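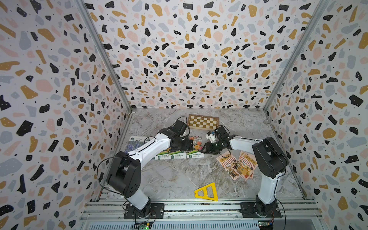

Contra el estampado de fondo en los espacios de trabajo pequeños

Por Nurhan Ertürk

Desde hace unos años el terrazo impreso ha pasado de los suelos a todo lo demás: papeles pintados, vinilos, cortinas de ducha, fundas, paneles de separación. El motivo es siempre parecido. Fondo blanco, esquirlas irregulares en negro, mostaza, rosa pálido y un gris azulado, y entre ellas una lluvia de puntos negros diminutos. Lo acompaña a menudo una superficie horizontal que imita el mármol, con vetas grises arremolinadas sobre blanco. La combinación se vende como neutra. Mi tesis es que no lo es, y que en un puesto donde se manipulan objetos pequeños resulta una mala elección técnica, con independencia de lo que opine cada cual de su aspecto.

Conviene separar dos usos. Un fondo decorativo se mira a distancia y se olvida. Un fondo de trabajo se mira de cerca, muchas veces por hora, y compite con lo que se pone delante. En el primer caso la densidad del estampado es cuestión de gusto. En el segundo es un parámetro, igual que la altura de la mesa o la iluminación, y debería elegirse con el mismo criterio.

El parámetro que importa es la relación entre el tamaño de la mancha y el tamaño del objeto. Cuando ambos son muy distintos, el ojo los separa sin esfuerzo. Un tablero de ajedrez de madera sobre una encimera veteada no plantea ningún problema: tiene borde oscuro, retícula regular, dos tonos de marrón y una extensión mucho mayor que cualquier veta. Se localiza de inmediato. Unos sobres de semillas colocados junto a ese tablero ya piden más atención. El sobre es un objeto impreso, con frecuencia de colores saturados, y su silueta rectangular es lo único que lo distingue con seguridad de una superficie que también está impresa. Con la semilla suelta el problema es completo. Una semilla de cebolla es negra, angulosa y mide un par de milímetros. Sobre un motivo con puntos negros del mismo orden de tamaño, desaparece.

Hice la comprobación en casa con medios modestos: una lámina de vinilo de terrazo de la marca Vusska, una bandeja lisa de color gris medio y un sobre de semillas de puerro. Repartí la misma cantidad en las dos superficies y las recogí con pinzas, con la misma lámpara y a la misma hora. En la bandeja gris terminé en 2 minutos. En el vinilo tardé 6, y al sacudirlo después sobre un papel blanco aparecieron todavía semillas que había dado por recogidas. No pretendo que eso sea un ensayo. Un solo operador, una sola especie y ningún control del cansancio no permiten más que una orientación, pero la diferencia me pareció suficiente para retirar la lámina.

El mármol impreso merece un párrafo propio porque su defecto es otro. La veta tiene contornos difusos y contraste bajo, de modo que rara vez oculta un objeto. Lo que oculta es el estado de la superficie. Polvo de sustrato, un cerco de agua, un resto de adhesivo: todo eso se parece a una veta. En una cocina puede considerarse una ventaja comercial, y de hecho los catálogos lo anuncian como tal cuando escriben «disimula la suciedad». En una mesa donde se trasvasan semillas, se clasifican tornillos o se guardan las piezas de un juego, una superficie que disimula la suciedad es una superficie que no informa. Prefiero que me informe.

Ertuğrul Karaca, con quien compartí taller de encuadernación durante varios años, sostiene lo contrario y su argumento no es trivial. Para él un fondo completamente liso cansa antes que uno con textura: la vista no encuentra dónde descansar y acaba fijándose en los arañazos. Añade que el estampado da referencias espaciales, de manera que uno recuerda que dejó la aguja cerca de la mancha rosa grande. Admito la segunda parte. Ocurre, en efecto, con motivos grandes y no repetidos. Con un vinilo comercial, el módulo se repite cada pocos palmos y la mancha rosa grande existe varias veces. La referencia es falsa en cuanto la superficie supera el tamaño del módulo.

En cuanto al cansancio, la solución no exige llenar las paredes de esquirlas. Basta con una textura de contraste bajo y grano fino, como la del linóleo mate o la del cartón gris de encuadernar. El linóleo Kokar que uso ahora, referencia 531, tiene un moteado apenas perceptible a la distancia de lectura y ninguno a un metro. Cumple lo que pide Karaca sin los puntos negros.

Queda la cuestión de los paneles verticales. Es habitual que quien forra la mesa forre también las tres paredes que la rodean, por coherencia. En un rincón cerrado por izquierda, derecha y fondo, el mismo motivo continúa de un plano al siguiente y la arista pierde nitidez. Un perfil metálico en la esquina lo corrige en parte, porque introduce una línea vertical que el dibujo no puede absorber. Es un detalle barato y yo lo recomendaría siempre que se insista en el estampado. También ayuda que pared y mesa lleven motivos distintos: si el terrazo se queda en las paredes y el mármol en el plano horizontal, al menos la línea de encuentro se lee. Sigue siendo demasiado dibujo para mi gusto, pero la geometría se recupera.

Hay un caso que resuelve mal cualquier fondo uniforme, y es el de los objetos mezclados. Sobre una misma mesa pueden convivir un tablero de madera, papel impreso, herramientas metálicas oscuras y piezas blancas. Ningún color sirve para todos. El blanco pierde las piezas blancas, el negro pierde las herramientas y el gris medio, que es el compromiso habitual, rinde de forma aceptable con casi todo y de forma excelente con muy poco. Mi práctica es mantener la mesa en gris medio y tener a mano dos bandejas, una clara y otra oscura, que se colocan encima según lo que toque. Las de Borley apilan bien; las de Kahraman tienen el reborde más bajo y permiten arrastrar la semilla hacia el sobre con una tarjeta, operación en la que un reborde alto estorba bastante.

No pido que se deje de fabricar terrazo impreso. Lo tengo en el pasillo, donde no se me cae nada más pequeño que unas llaves. Pido que las fichas de producto indiquen el tamaño mínimo y máximo de la mancha, dato que el fabricante conoce y que casi nunca publica, y que dejen de recomendar el mismo rollo para el recibidor y para la mesa de labores. Con ese dato, quien trabaje con cuentas, semillas o muelles de reloj puede descartar en la tienda lo que ahora descarta después de haberlo pegado. Despegar un vinilo de una encimera lleva una tarde, y el adhesivo que queda, sobre mármol de imitación, tampoco se ve bien.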